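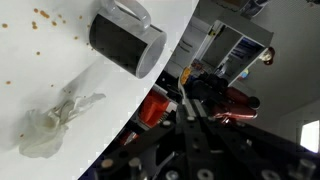 Hamish Tapsell has opinions about wiping tables, and I'd been warned. I went to see him anyway, on May 28, 2022, with a coffee in my hand and no idea how much of the next hour would be spent talking about crumbs.

Hamish writes the cleaning pages for Prokeo, the household newsletter, and before that he ran the tea room at Flivelport for 47 months. (He counted. He really didn't like the carpet there.) I asked him where most people go wrong.

"They wipe too soon," he said. "You've got coffee drops, you've got something dry, and you go at the lot with one wet tissue. Now it's paste! You've made paste."

So dry things first, then? He nodded so hard I thought he'd hurt himself. "Dry first. Always. Lentils, sugar, toast, I don't care. Get them into a cup or onto a plate. Then do your drips."
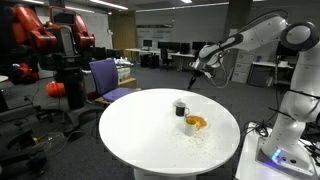 Two mugs, a bright orange spill and plenty still to pick up.

I told him I usually sweep crumbs off the edge into my palm, and he winced. A round table is the worst for that, he says, as there's no straight edge to work along and half of it ends up on the floor. His friend Angus McPhee, who bakes for the Tautahi market, swears by a folded sheet of card. Hamish likes card for flour but not much else.

"Angus and I have argued about this for years," he said. "He's wrong about lentils, though. They roll – they get under the card and off they go."

We moved on to paper. Hamish will use a tissue on a small drip but he wants it folded flat, and he gets quite worked up about people who scrunch. 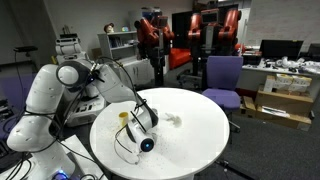 Specks across the white top, and a small yellow cup.

"A ball of tissue has hardly any surface," he said. "You're wiping with the knuckly bits. Fold it, press it down, lift it, turn it over. Two turns and it goes in the trash!"

And for a big heap of lentils?

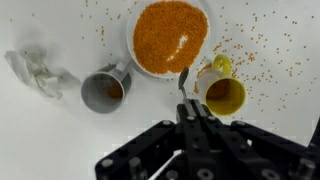 Page 2

"A spoon," said Hamish. "Small one. Scoop from the middle of the pile and keep your cup close to the plate, right up next to it."

I asked about mugs with a few lentils left in the bottom. Tip them back on the plate, he said, and don't rinse them down the sink. He did that once at Flivelport and still hears about it from Angus.

His next piece for Prokeo is on tea stains.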